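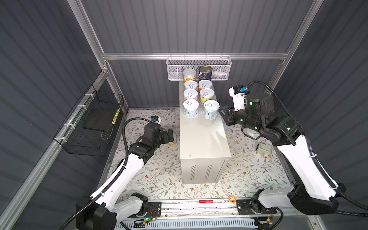 Roland Goodall wrote after last week's session that he had always put the tallest tins at the front, where he could reach them, and asked whether the order matters if everything is in date. It does, and most of this handout is on that point.

Unit 9: Arranging tinned goods on a flat top

Rows of two suit a narrow surface. Each tin can be lifted without shifting more than one neighbour, and a gap shows up straight away. Eight tins in four rows of two is the layout we use for the exercise.

Tall tins go to the back. In our set the tallest is the dark navy one with the silver rim, and it belongs in the back row. Labels of different colours can sit side by side - orange and green next to pink is fine - as long as the contents are of the same sort.

Keep the edges of the top clear by a finger's width. Check the surface is level before you start.

Dates: oldest at the front, newest at the back. If height and date disagree, date wins. This answers Roland's question, though Teófilo Alvarado teaches it the other way round in the Cokport group and you may hear both.

Exercise for Monday's group
Set out your tins in rows of two. Swap places with a partner and find the tin with the nearest date. Write down which row it was in.

Reading: Pavliuk store guide, page 27.

We use cookies to improve your visit. By continuing to browse you accept our cookie policy. Accept | Settings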